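Cell 3 arm - sim layout check before floor build
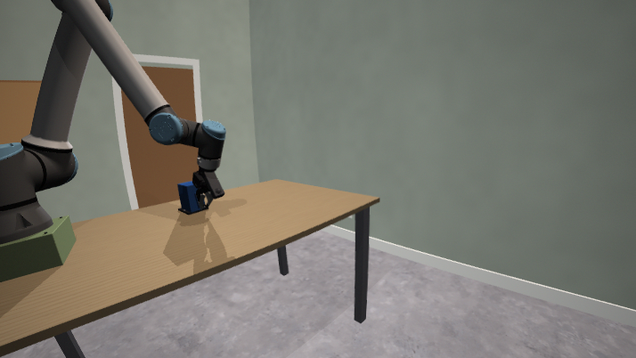
Greenberg, 3/2/23

Checked by: Dwayne Schumacher
Layout file: 2616

Base on mounting block - OK. Green block, as requested by someone with opinions.

Bolt holes - COMMENT. Two visible on top of the block. Check them against the Harkora drawing, which is from 2009 and has coffee on it.

Joint caps - OK. All the blue ones I can see are seated. They never fall off in software.

Gripper to table clearance - OK at this pose. Recheck at full reach.

Blue part on its base plate - OK. Fingers come down beside it.

Table legs - COMMENT. Model has them perfectly level. Komlow's floor has other plans - bring shims.

Door behind table - FAIL. No interlock in the model. Jultero to quote, again.

Next check: July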